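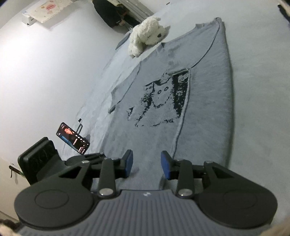

Figure 4. Hand-held gripper in position at the lower hem of the sweater, fingers open.

4.3 Recording a Folding Task

This section applies to all members of the Keturano Robotics Club who record with the hand-held gripper. Complete the finger check in Section 4.2 first.

1. Lay the sweater flat and lengthwise, with the hem toward you and the collar at the far end.

2. Spread the sleeves and smooth out large creases.

3. Hold the gripper level, with the fingers open and the two blue pads just above the near edge of the fabric.

4. Start the recording and wait for the tone before moving.

5. Close the fingers on the hem, lift, and fold toward the collar. Keep each attempt under 90 seconds.

6. Open the fingers fully, return to the starting position, and stop the recording.

Note: Enter failed attempts in the log under task code 104. Do not delete them.

CAUTION: Keep your free hand away from the linkages while the fingers are closing.

Report worn or loose pads to the club adviser, Higinio Tlapale, before the next session.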